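Agent ou agente de tri et de conditionnement de figurines (h/f)
Atelier Yaman, dépôt de Starketti
CDD de six mois, temps partiel, prise de poste en septembre

L'atelier Yaman rachète des collections de jouets et de figurines à des particuliers et à des boutiques qui ferment. Les pièces sont triées, nettoyées, rangées par série puis remises en vente sur notre site et auprès de quelques magasins. Nous venons de reprendre le fonds de la boutique Nister, soit 847 figurines arrivées en cartons mélangés, sans inventaire. Nous recrutons une personne pour renforcer l'équipe de tri pendant le traitement de ce fonds et des lots suivants.

Le travail

Vous ouvrez les cartons, séparez les figurines des accessoires et vérifiez chaque pièce sous la lampe. Les points à contrôler sont les mêmes pour tout le monde : rayures sur les parties brillantes, peinture écaillée, pointes ou cornes cassées, traces de colle. Vous notez l'état sur la fiche (A, B ou C) et vous déposez la pièce dans le bac correspondant. Les figurines de catégorie C partent à la réparation, chez Doğukan Ağca, au fond de l'atelier.

Le nettoyage se fait au pinceau souple et au chiffon microfibre. Aucun solvant n'est utilisé au poste de tri. Les pièces à crête, à flammes ou à volutes demandent plus de temps, la poussière se logeant entre les reliefs. 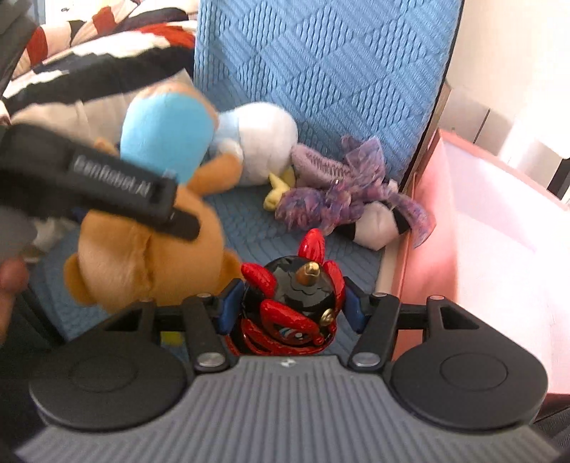 Figurine rouge et noire à petite corne dorée, avec crête à pointes.

Une fois la série identifiée, chaque figurine est emballée dans du papier de soie, puis placée en boîte à compartiments. Les accessoires qui vont avec sont mis dans un sachet fermé portant le même numéro. Vous saisissez la référence, l'état et l'emplacement dans le tableau de stock. Les pièces non identifiées restent sur l'étagère Bruvell, près de l'entrée, et sont revues en fin de semaine avec Birsen Sarıgül, responsable du catalogue.

Le poste comprend aussi la préparation des commandes certains après-midi : prélèvement, calage, étiquetage. Les colis sont prêts à 16 h.

Profil

Aucun diplôme n'est demandé. Il faut savoir travailler assis ou debout avec de petits objets, distinguer correctement les couleurs et écrire lisiblement. Une expérience en magasin de jouets, en bibliothèque, en couture ou en modélisme est appréciée. Connaître les séries de figurines peut aider, mais la formation se fait sur place pendant les premiers jours, avec Da-eun Baek. Les cartons les plus lourds pèsent 15 kg ; un chariot est disponible.

Conditions

Vingt heures par semaine, le matin ou l'après-midi selon planning établi un mois à l'avance. Salaire mensuel brut : 1 100 euros. Remboursement de la moitié de l'abonnement de transport. Local chauffé, coin repas avec réfrigérateur et micro-ondes. Le dépôt est de plain-pied, à 400 mètres de l'arrêt de bus.

Candidature

Envoyez un CV et quelques lignes de présentation à Tuncay Değirmenci, atelier Yaman, par le formulaire du site, rubrique Recrutement, référence 820. Précisez vos disponibilités et la date à laquelle vous pouvez commencer. Les personnes retenues seront reçues au dépôt pour un entretien suivi d'une heure d'essai au poste de tri. Une réponse est donnée à toutes les candidatures.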